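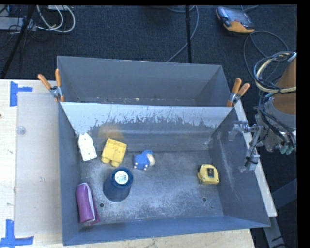

Start Vorträge Termine Über mich

Ordnung im Vereinskeller - Sprechnotizen

Lesezeit: 3 Minuten

Guten Abend zusammen, schön, dass ihr trotz Fußball gekommen seid! (Kurz warten, bis hinten alle sitzen. Gunther wegen Mikro fragen.)

Also, ich bin die Nele, ich leihe seit ein paar Jahren Spielsachen aus. Unsere Spielzeugausleihe in Vellitz hat inzwischen 743 Teile im Bestand, und als ich angefangen habe, stand davon die Hälfte in Bananenkartons. Ihr könnt euch den Geruch vorstellen.

Erster Punkt: Kategorien. Wir hatten am Anfang 31 davon, so richtig mit Farbcode, und Selma Karagiannis hat mich nach zwei Wochen gefragt, wo denn bitte ein Holzpuzzle mit Magneten hinkommt. Ich wusste es selber nicht! Heute sortieren wir nach Alter und nach Größe, fertig. (Wer nickt, den ansprechen.)

Zweiter Punkt: Kisten. Nehmt offene Kisten. Deckel verschwinden, Deckel passen nie auf die Nachbarkiste, und unter einem Deckel schaut kein Kind nach. Kratzer sind mir völlig egal, eine Kiste darf alt aussehen. Und wenn zwei nebeneinander immer auseinanderrutschen, dann klemmt sie halt am Rand zusammen, Federzwingen gibt es in jedem Baumarkt.

Dritter Punkt - und da werde ich jetzt ein bisschen streng - die Rückgabe. Wir haben im Juli mal mitgeschrieben: 93 Rückgaben, bei 32 davon hat was gefehlt. Meistens Würfel. Soo-ah Woo hat dann angefangen, in jedes Spiel einen Zettel mit der Stückliste zu legen, und zwar handgeschrieben, damit ihn die Leute auch lesen. Seitdem ruft uns öfter mal jemand abends an, weil unterm Sofa noch ein Männchen lag. Das finde ich großartig.

(Hier die Geschichte mit Heidrun Riedl und dem Kaufladen, aber nur, wenn noch Zeit ist. Die mit der Waage weglassen.)

Putzen: lauwarmes Wasser, ein Tropfen Spüli, Lappen. Holz nur feucht abwischen, Stoffsachen ins Wäschenetz. Krümel einfach ausklopfen, am besten draußen. Wir machen das einmal im Monat und bestellen hinterher Pizza.

Frage an euch: Wer von euch leiht auch an Kitas aus? (Hände abwarten.) Da würde mich nämlich interessieren, wie ihr das mit den langen Fristen macht. Wir geben sechs Wochen und streiten uns immer noch darüber.

So, jetzt ihr. Die Stücklistenvorlage liegt vorne auf dem Tisch, nehmt euch ruhig mehrere mit.

Kontakt | © Nele Fuchs | Nach oben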